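Fulik Shelf Planner: Frequently Asked Questions

What does Fulik do?
Fulik is the planning layer between your perception node and your arm controllers. It takes a list of detected objects and a task, and returns joint paths for both arms and both hands. It does not do the detection itself. Most users run it with Cidotitz for that.

Can one hand hold something while the other stays free?
Yes. Each hand has its own state, and a held item is added to the collision model of that arm only.

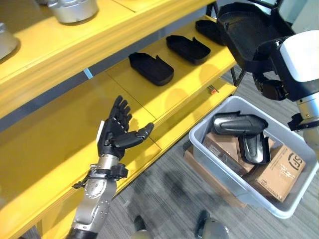

Right hand holding a black bin, left hand open beside the yellow shelving.

Set the size of the held item in the task file. If you leave it out, Fulik uses the default box, and that is too small for most bins.

How many objects can a scene have?
The limit is 40. Anything past that is dropped, farthest first, and a warning goes to the log.

Do I need a wrist camera?
No, but it helps at close range. Mask out the parts of the hand that are always in view before you turn it on – otherwise they come back as obstacles.

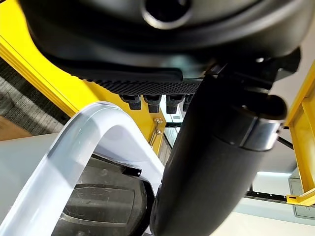

The mask is saved per camera, so redo it after any change to the mount.

Why does the planner refuse a reach between two shelves?
Usually the shelf model is too thick. Measure the front edge and enter the real value. Black items set close together can also be merged into one object.
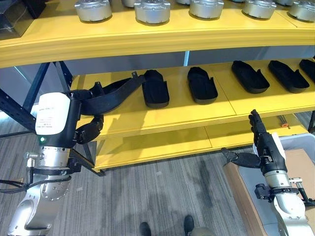 If that happens, lower the merge distance in Cidotitz first, then plan again.

Planning stops after 900 ms. Can I change that?
Yes, with the plan_timeout setting. Longer times rarely help if the start pose is already in collision.

Do shadows on the floor matter?
Not for depth input. With color only, they can show up as false objects.

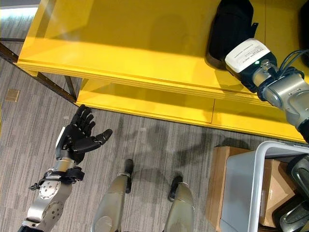
Turn on the floor filter in version 2 or later. Older versions need the Jirnik plugin.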